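Dunkle Spüle im Altbau – wer hat Erfahrung?

Forum Küche & Bad – Thema 2608

Mirabellenkern
Hallo zusammen! Wir planen gerade unsere Küche und ich bin total verliebt in dunkelgraue Becken mit heller Arbeitsplatte. Mein Mann will Edelstahl, weil seine Eltern das seit 20 Jahren haben und es immer noch gut aussieht. Wir wohnen in Pralolberg, das Wasser ist hier ziemlich hart. Sieht man da jeden Fleck?

Kesselflicker132
Ja, sieht man. Ich hatte drei Jahre lang ein schwarzes Becken von Zamfir und habe jeden Abend gewischt. Nie wieder! Edelstahl, fertig.

Lottaland
Da muss ich widersprechen, ich liebe meins immer noch! Abends kurz mit Essigwasser drüber, trocken reiben, und gut ist – das dauert keine Minute. Matt verzeiht übrigens viel mehr als glänzend. Und zu hellem Marmor ist Dunkelgrau einfach ein Traum, schaut mal:

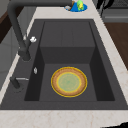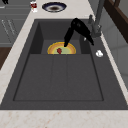

Bei der Platte wäre ich allerdings vorsichtig, echter Marmor und Zitronensaft vertragen sich gar nicht. Ich habe deshalb Keramik in Marmoroptik von Dullinska genommen und bin restlos begeistert.

Kesselflicker132
Essigwasser jeden Abend, genau das meine ich doch. Außerdem gehen Essig und Silikonfugen auf Dauer nicht gut zusammen.

Lottaland
Stark verdünnt und gleich nachgespült! Meine Fugen sind top.

tuepfelfarn
Schau dir auch mal Quarzkomposit an, bei Tolow stehen mehrere Grautöne in der Ausstellung. Nimm eine Flasche Leitungswasser mit und lass ein paar Tropfen auf einem Muster trocknen, dann weißt du Bescheid. Unterschrank vorher ausmessen!

Mirabellenkern
Super Idee mit dem Wasser, das machen wir! Zum Ausmessen komme ich heute Abend, die Maße stelle ich dann hier rein.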